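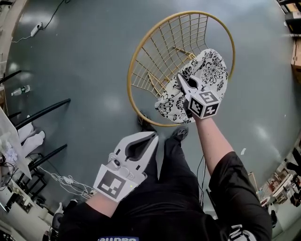
Tin-yau Tse disagrees with the last entry and has asked that the disagreement be written down before anything else is done. The singer is late in the second verse, in Tse's view, only because the guide track was early, and moving the picture to suit the guide would carry the fault into every version of the song that leaves this room. The final mix should be treated as the reference and the guide track should be retired.

The objection is accepted as far as the second verse. It is not yet accepted for the closing dance, for the reasons given further down.

Entry of 13/08/2017
Project: Hao, wedding song "Clerka"
Work: sync check of the release version against the locked picture, and preparation of the short version
Material: picture from Grerdale, final mix from the music side, guide track as used for playback on the floor

Starting position. The song was shot to playback over two nights in June. The playback came from the Tostum unit, which was loaded with the guide track because the final vocal had not been recorded. The picture was then cut to the same guide. The final mix arrived after picture lock and was laid under the cut by matching the first downbeat. On a casual viewing it appeared to fit, and it was passed on to the trailer department on that basis. It should not have been.

Check carried out. The guide and the final mix were placed on separate tracks beneath the locked picture, lined up on the first downbeat, and compared at each point where a lip movement and a hard consonant could be seen and heard together. Drum hits were noted too, but were given less weight. The drummers in the courtyard are miming, and two of them are not miming very well.

Findings. The opening verse is in sync. At frame 934, counted from the first downbeat, the final mix is two frames behind the lips of the lead actress. The difference is small and most viewers would not be able to name it, although they may feel that the shot is a little false. From there the error does not grow at a steady rate. It holds through the first chorus, becomes larger during the flute passage, and holds again. In the closing dance it is up to seven frames, which is plainly visible on the close shot of the bride's uncle when he joins in with the refrain.

A steady rate of growth would have pointed to a speed fault in the Tostum unit, and this was the first suspicion recorded here. The stepped pattern does not support it. The unit was tested again this morning with the original guide file and ran true from beginning to end. The earlier note that it should be sent for repair is withdrawn. It may go back on the shelf, but please put its own cable with it and not the one from the small mixer.

The more likely cause is the flute. The guide used a keyboard line in strict tempo. The recorded flute player was allowed to breathe at the end of each phrase, and the orchestra was conducted to follow. It is a far better performance and there is no wish to lose it. It does mean that the final mix and the guide no longer share the same map of bars, and no single shift will make them agree.

Methods considered.

Stretching the final mix to fit the guide was tried first, as it leaves the picture alone. The voice survives this quite well. The flute does not. There is a watery quality on the long notes, and the hand claps that follow the flute passage sound doubled. Rejected.

Moving the whole mix earlier so that the error is shared between the opening and the close was tried next. This makes the opening wrong without making the ending right. Rejected, and it should not be tried again on the ground that it is quick.

Trimming the picture at shot changes is the third method. Where a wide shot of the dancers meets a close shot of a singer, a few frames can be taken from or added to the wide shot without harm. The wide shots have no readable lips. Their steps have to be watched, but the choreography is made of repeated figures and is forgiving of a small change, provided that the foot lands with the drum. This was done on a copy for the first chorus and for the flute passage. Both now play correctly against the final mix.

The copy is labeled as a copy. The locked picture has not been touched and will not be until Grerdale gives written consent. A request was sent after lunch, with a list of the cuts affected.

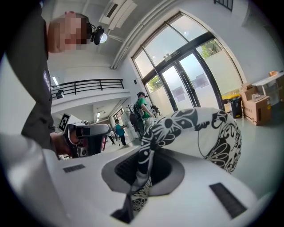

Black-and-white patterned fabric, close view.

The closing dance. The difficulty here is that the camera does not cut when it is needed. The director has kept one long moving shot that begins on the bride's friends, passes behind the pillars, finds the groom, and ends on the uncle. There is no wide shot to trim. Tse proposes cutting away to the courtyard while the camera is behind the pillars and returning when the groom appears. Technically it would work. It would also break the one shot in the song that everyone on the production side has praised by name, and this workshop is not in a position to decide that by itself.

The alternative is to make the correction in sound, for this section only. The refrain is sung by the full chorus and the flute is silent. Without the flute, the objection to stretching is much weaker. A test was made on the chorus stem and played to three colleagues in the small room, without telling them which version had been treated. One preferred the treated version, one preferred the untreated version, and one asked whether they were the same. I take this as permission to continue with caution.

For the uncle's close shot it may be enough to move his line alone. His voice was recorded separately and is not part of the chorus stem. The stem has been requested from the music side. What we hold at present is a folded mix with his line already in it, and the reverberation with it.

Short version. The distributor has asked for a version of the song for use ahead of interviews and on social pages, with a running time of 59 seconds including the title card. The following structure is proposed:

Opening drum figure, with the gate and the lamps
First line of the verse, lead pair only
Jump to the second half of the chorus
Turn and clap, hold on the groom
Title card over the last drum roll

The join between the verse and the chorus is in the same key and needs no treatment beyond a short crossfade. The second join, into the drum roll, is less comfortable. The roll in the full song comes out of silence and in the short version it comes out of a clap. I have left the clap ringing for a moment beneath it. Colleagues are invited to listen and to write their opinion on this page, and not on loose paper.

Since the short version uses nothing from the flute passage, it can be finished from the final mix without waiting for an answer on the closing dance. It should be made from the corrected copy, all the same. The chorus is already two frames out in the locked picture, and the short version will be seen by far more people than will ever sit in our screening room.

A matter of titles. The song is written as "Clerka" on the mix and on the delivery form, but the title card supplied for the short version has the film title alone. The distributor should confirm whether this is intended. Until then the card is to be treated as temporary, and no version bearing it is to be marked final.

Loudness. The short version measured higher than the full song, as would be expected once the quiet passages are gone. It has been lowered to match. The music side may ask for it to be raised again. If they do, the request should come in writing and be filed with the mix notes.

For the procedure sheet. Two changes are suggested. A guide track used for playback should be archived with its bar map, so that any later recording can be compared with it before picture lock and not after. Also, a final mix should be checked at the start, in the middle and at the end before it is released to any other department. Had the uncle been looked at in the first week, the trailer would not now need to be recalled.

Outstanding
Written consent from Grerdale for the trimmed cuts
Separate vocal stem for the uncle
Director's opinion on the long shot – Tse to ask, with both versions ready to play
Title card
Return of the Tostum case key, last signed for in June and not seen at the desk

Addition, later the same day. The music side has found the uncle's stem, but it begins after the first word of the refrain. They are looking for an earlier export. Work on the closing dance is stopped until it is found, and the trims in the flute passage will be checked again on the large screen in the meantime.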